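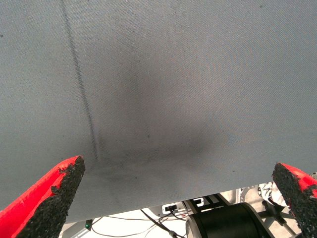

Fabric Handling and Inspection Technician
Brikus Textile Services, Stornness site
Full time, 40 hours per week, day shift (7:00 start)

Position summary

Brikus launders, inspects and repairs woven workwear and flat goods for industrial clients. The inspection section at Stornness requires a technician to examine twill fabric and sewn pieces for seam faults, soiling and surface marks, and to grade each piece for return, re-wash, repair or disposal. The position reports to Archana Garg, section lead.

Duties

Spread and tension fabric for inspection so that the weave lies flat and seam lines can be followed end to end.
Identify skipped stitches, open seams, puckering, abrasion and pressed-in creases.
Distinguish shading and pile-up from true staining by re-laying the piece and checking under a second light.
Record faults by code and location in the Becerra log. Specks under 2 mm are logged but do not change the grade unless clustered on a seam.
Fold, bundle and label graded goods to the client's specification.
Carry out minor seam repairs on a lockstitch machine.
Keep the inspection area free of lint and loose thread.

Requirements

Grade 12 or equivalent.
One year in a commercial laundry, garment factory, upholstery shop or similar workplace.
Working knowledge of plain, twill and satin weaves.
Normal or corrected colour vision. Candidates complete a grey-scale matching test at interview.
Able to stand for most of a shift and lift 18 kg.
Steel-toed footwear (an annual allowance is paid).

Experience with the Mullard grading scale is an asset. Training is provided to candidates without it.

Wage and conditions

$878 per week during the probationary period, reviewed on completion. Overtime is voluntary and paid at time and a half. Extended health and dental coverage begins after 800 hours worked. Parking is free; the 39 bus stops at the east gate.

How to apply

Send a résumé and the names of two work references to Aiguo Qian, Human Resources, quoting "Fabric Handling" in the subject line. Applications may also be left at the front office in a sealed envelope. A cover letter is optional. Applications close at 4:00 p.m. on the last working day of November, with a start date in December. Shortlisted candidates will be contacted by telephone.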